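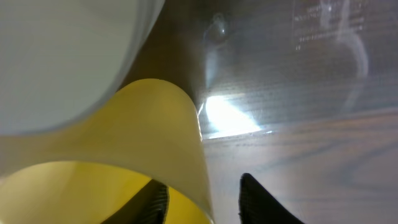 Lurdes Barreto wrote in to say that my gripper is not losing cups through lack of force, and that I should stop turning the current up and look at the pads. She runs the same Kallio fingers on her own arm and changes the pads every 1,000 cycles, whatever they look like.

I had been going by eye. The crosshatch on mine still looked sharp, so I left it alone and blamed the thin yellow cups, which flex when a finger goes inside the rim. The counter stood at over 8,000 when I checked it.

The job took 23 minutes. Power off at the Vemley supply first, then two screws per finger. The old pads peel off from the tip end. Clean the metal with alcohol and let it dry before the new ones go on, otherwise the corners lift. I pressed them under a small clamp through lunch.

With the fingers back on, the closed position had moved, as the new pads are thicker. Run the homing routine again or the arm will think it is holding something when it is not. I forgot this the first time and got a string of false grasps in the log.

Next was the wrist camera. I checked it against the printed grid and found it 8 pixels out to the left, so I slackened the bracket, squared it and redid the hand-eye calibration in Prunura. Clear plastic on the bench still upsets the depth estimate wherever there is glare. I have not fixed that. Moving the lamp helps a little.

Grip current is back to the default. The overnight run did 347 picks with two drops, both on cups lying on their side. New pad date is written on the inside of the cabinet door, and the spare set is in the top drawer with the short hex key.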